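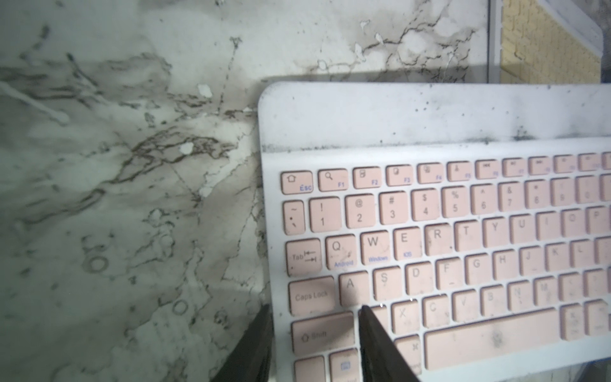 Calling all creek people! Water samplers wanted on the Pedano, April through October

I run the sampling side of the Pedano Creek Watch, and I'm looking for people who live, work or walk their dog anywhere between the Gallagher Street bridge and the boat ramp at Barnance. If you've ever looked at the creek after a big rain and wondered what was in it, please keep reading.

We take water samples at 14 spots, every other week, from April to the end of October. The samples get tested for E. coli, and we also write down temperature, clarity and how the water looks and smells (there's a code for smells, and you will learn it faster than you want to). Last season we brought in 200 bottles. I'd love to beat that, but we lost a few regulars over the winter to new jobs and new babies, and right now the lower creek is pretty thin.

What I'm asking for

One morning every two weeks, with the bottles on ice and at the drop-off by 9:30 a.m. Most people do a pair of sites and are home inside an hour and a half. You pick your sites from the ones that are open, and you can share them with a friend or a spouse and trade off. If you can only do the summer months, write to me anyway – June, July and August are when the swimming holes are busy and that's when I worry the most about gaps.

You don't need a science background. I sold carpet for most of my life. You do need to be 18 or over (younger teens are very welcome to come along with a parent), able to get down a short bank, and okay with writing numbers neatly in a small box on a wet sheet of paper. A car helps a lot, though the two Gallagher Street sites are an easy bike ride from downtown.

The open sites right now are Gallagher Street upstream, Gallagher Street downstream, the mill footbridge, Cotter's Bend, and both sides of the Barnance boat ramp. Cotter's Bend is steep and has poison ivy, so I'd like somebody with good boots and long pants for that one. The boat ramp is the easy one and it always goes first!

What you get

Training, a sampling kit to keep for the season, a parking pass for the Barnance lot, and mileage paid back at the end of each month. We can't pay you for your time, I'm sorry to say. There's a cookout in September and the food is very good.

Results go up on our page the day after each run, with a plain green, yellow or red for each site. Some of our readings led to a broken sewer line getting found behind the old mill two summers ago, and I still get a kick out of that.

Training

You need to come to one session, either the morning one or the evening one, both in the back room of the Urnesis Nature Center. They run 2 hours. We do the paperwork and the safety talk indoors, then we walk down to the water and everybody fills a practice bottle. It sounds silly to practice filling a bottle, but touch the inside of the cap once and the sample is no good, and we all do it the first time. Wear shoes that can get muddy. If you sampled with us last year you only need the refresher, and I'll send you that separately.

Rules I have to be firm about: we don't go in the water, we don't sample during thunder, and we skip any site where the creek is over the marked rock. If you get there and don't like the look of it, go home and text me. A missing sample is fine.

How to sign up

Send me a note through the contact form on this site and put "creek" in the subject line. Tell me roughly where you live, which mornings are good for you, and whether you'd like the morning or evening training. Or drop a letter to Pedano Creek Watch, P.O. Box 1168, Barnance. I answer everything myself, so give me a few days.

I can take people right up until the training room is full, and after that you'd go on the list for midsummer, when somebody always moves or breaks an ankle. Questions are welcome too, even if you're only half interested – I like talking about this creek.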